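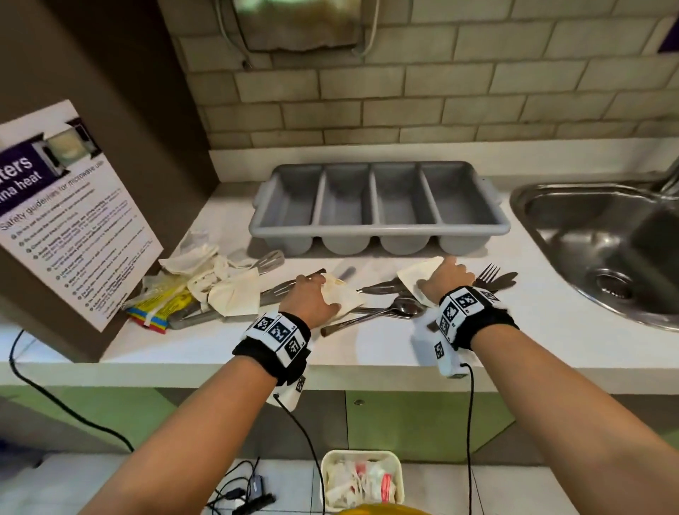 Hard water is the reason why clean things look dirty in so many kitchens. When I moved to Starnusdale I washed my glasses two times and they still had the grey fog on them. I thought my detergent was bad. Then my neighbor Anel Ngubane showed me the inside of her kettle, and I understood. The water in our valley carries a lot of lime, and when a drop dries by itself, the lime stays behind. So the first tip on this page costs nothing: do not let the water dry alone. Put a napkin to the metal utensils while they are still in a pile on the counter, before you sort them to the tray. For glasses use a cotton cloth which was washed without softener, as softener leaves a film.

The kettle

Fill the kettle half with water and add 200 ml of plain white vinegar. Bring it almost to boiling, switch it off and leave it for 30 minutes. Pour it out and rinse three times. If you dislike the smell, citric acid works too - one heaped tablespoon for a full kettle, but with cold water only, and let it stand overnight. I do this in the evening and put a note on the handle. My husband once made tea from it.

Please don't scrub the inside of the kettle with a wire pad. The scratches hold the next lime even better.

The faucet

Soak a strip of old towel in vinegar, wrap it around the end of the faucet and hold it with a rubber band. After 15 minutes take it off and brush the small holes with a toothbrush. Many faucets have a little sieve at the end that you can unscrew by hand. Mine was so full of small white stones that I had only half of the water pressure, and I had already asked a plumber for a price.

Do not use vinegar on brass, on natural stone or on a gold-colored finish. For these I use only warm water with a drop of dish soap, and I dry them well.

Forks, spoons and knives

White spots on stainless steel come off with a soft cloth and a little vinegar. Rub along the handle, rinse, dry. Brown spots are something else, usually small rust from another object in the dishwasher. For these make a paste from baking soda and water, and rub gently. Take the basket out of the dishwasher soon after the program ends, or at least open the door so the steam can leave.
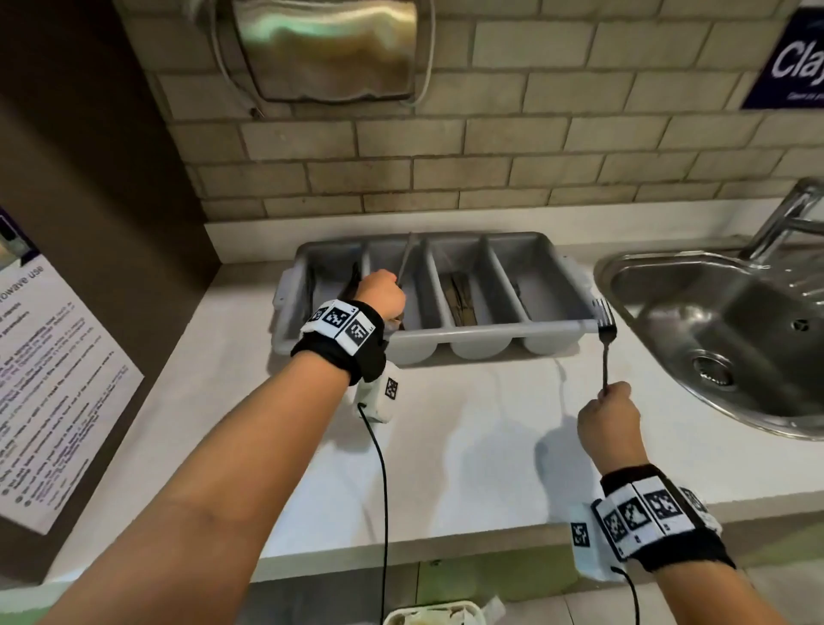

Johannes Ntuli wrote to me in May that he disagrees about the vinegar. He says that knives with a thin edge should never touch it for more than a minute, and that he wipes his own only with hot water and a dry towel. I think he is right about good knives. For ordinary table knives I continue with my method, but I rinse quickly.

The tray and the counter

A plastic cutlery tray collects crumbs and dried drops in the corners. Once a month take everything out, wash the tray in warm soapy water and let it stand on its side until it is fully dry. A chopstick with a piece of cloth around it reaches into the corners.
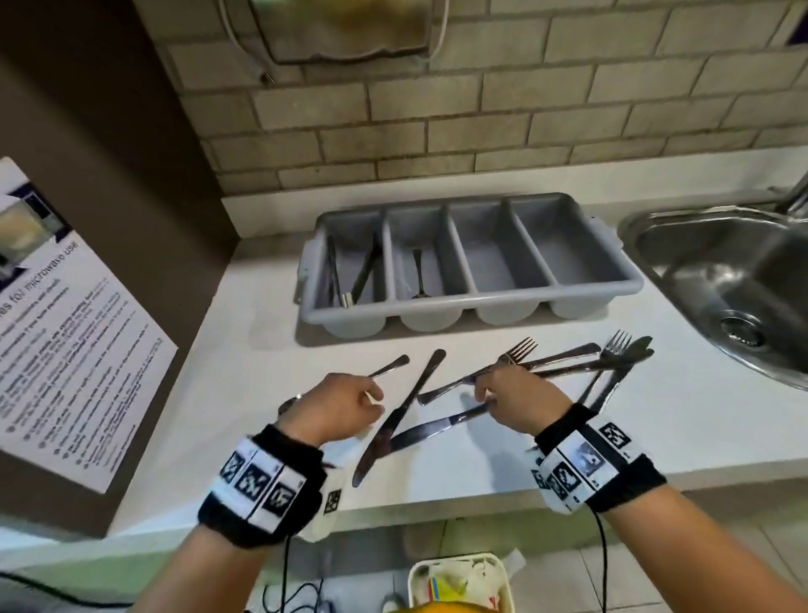
Cutlery tray with four long compartments, against the tiles near the sink.

Around the sink the lime makes a white line where the steel meets the counter. Lay wet paper with citric acid on the steel side, wait ten minutes and wipe. If the line is old, repeat the next day and do not use a knife to scratch it.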